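November 10, 2023

Cloth task, hand-held grippers, continuing from the October notes.

- synced both units before start. left one took two tries, Jarneck logger hung on the first
- pads: still the navy fabric covers. grip better on thin cotton than the bare tips did, they do shift a bit after a long run. check screws at lunch
- 115 demos this morning, total now 1,117. want another 305 before we retrain

Things that went wrong:

Pinching too deep. If I come in steep the left and right tips grab the cloth AND whatever is under it, then the whole blanket lifts. Plush is worst for this. Come in shallow, close slow, let the fold build up between the pads, then lift. Threw out the first batch of the day for it, didnt bother trying to trim.

Second hand drifting in too early. Rule from now on: park the right unit next to the cloth, tip down, wait until the left has the fold. Otherwise the policy learns to wave it around. Saw exactly that in the Laizer replay last month, the arm hovering for ages over nothing.

Start pose. Keep varying it. My demos all look alike when I get tired, same corner same angle. Swap cloth between blocks, rotate, bunch it up, whatever. Prints are good, more for the tracker to hold on to. Plain white sheet lost tracking 2 times yesterday.

Speed: slower than feels natural. Replay on the Trokska arm can't keep up with a quick wrist flick and it just faults out.
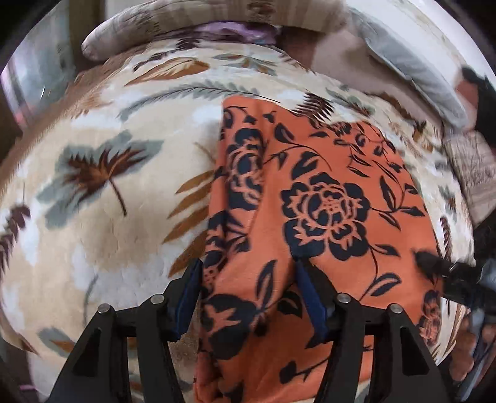
Left unit, fold pinched in the orange floral cloth, second gripper parked to the right on the blanket.

Fold height like that is what I want for all of them. Enough to hold, not so much that the hem gets dragged in.

To do
- label this mornings block, split by cloth
- re-tape the right handle, grip is getting slippy
- ask Brukstead about spare pads, any dark color ok
- try teleop on the same task for comparson, same start poses, one block only
- wrist sore, switch operators after every block from now on

Charging both units now. Afternoon block starts with the cloth rotated.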